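Skip to replies
We use cookies to keep you signed in and to remember your settings. Accept / Manage

Ribbed pads or smooth pads for thin sticks? (hand-held grippers)

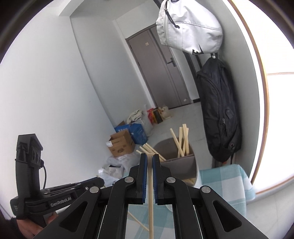 Original post: the stick test

khrystyna_s
Hello everyone, and thank you again for all the help in April with my mounting plate. I have a new question and I'm afraid it's a long one, so get yourself a coffee.

I've been comparing finger pads for our hand-held grippers, and the job I settled on is pulling wooden sticks out of a bin and holding them upright. It sounds like nothing at all! But a stick gives the pads so little to hang on to that every small fault in the linkage shows up at the tip. The blue ribbed pads are the ones I've used most, and I like them very much for this. My trouble is that when I pinch a stick near its top end, it sometimes swings a few degrees as the jaws close, and then I can't set it down where I wanted it.

Amarachi Bako, who shares the bench with me, thinks I should go to a smooth, softer pad. I printed a set from the Lirnik files and they did stop the swing, but they also let the stick slide down when I tilted my wrist. So now I have two pads and two different problems. What would you try first?

12 replies · 31 shares

oluwaseun_o
Lovely post, and I feel your pain. Before you change the pads again, have a look at which way the ribs run. If they lie across the stick, it can rock over a single rib like a seesaw. Turn them so they run along the stick and it should settle into a groove. I did that on my old Wike gripper and it cost me a screwdriver and one cup of tea.

shahla.h
I'm going to disagree with Oluwaseun, in a friendly way. Ribs along the stick are fine until you pick up something flat, and then you have hardly any grip in the direction you need it. I'd leave the ribs alone and check the pivots. Hold one jaw still and wiggle the other. If you can feel play at the pins, no pad in the world is going to cure it, and with arms that wide a little play goes a long way by the time it reaches the fingertips.

oluwaseun_o
Fair enough about flat things, Shahla, but she's asking about sticks! I'd sooner have a pad that does one job well and swap it out on the days I need something else.

shahla.h
And I'd sooner not swap pads in the middle of an afternoon. My swaps are never quite the same twice, and then I can't compare one run with the next.

omolara_omo
Can I put in a word for where you're pinching? We ran 410 picks with thin dowels for the Skerau project and the height of the grip mattered far more to us than the pad did. With the tip level with the top of the jaws, nearly all the weight hangs below your fingers. Any sideways nudge sets it going. Try coming down lower on the stick if the bin leaves you room.

khrystyna_s
Oh, that's a good thought, Omolara. The bin is what stops me, because the other sticks lean into the jaws when I reach down. Maybe I should thin them out first. Did you keep the same pads for all 410?

omolara_omo
Same pair from start to finish, smooth ones. They were shiny by the end and I wouldn't have trusted them for 1,000.

shahla.h
Wipe them with a damp cloth between sets, too. Wood dust makes smooth pads slippery long before they wear out.

khrystyna_s
Thank you all so much. I'll check the pins tonight, then try a lower grip with the ribbed pads, and I'll leave turning the ribs for last (sorry, Oluwaseun, I promise I'll get to it). I'll post the numbers in this thread when I have them.

oluwaseun_o
No offense taken. Put me down for ribs along the stick, and say hello to Amarachi for me.

Get new threads by email once a week. Subscribe to the newsletter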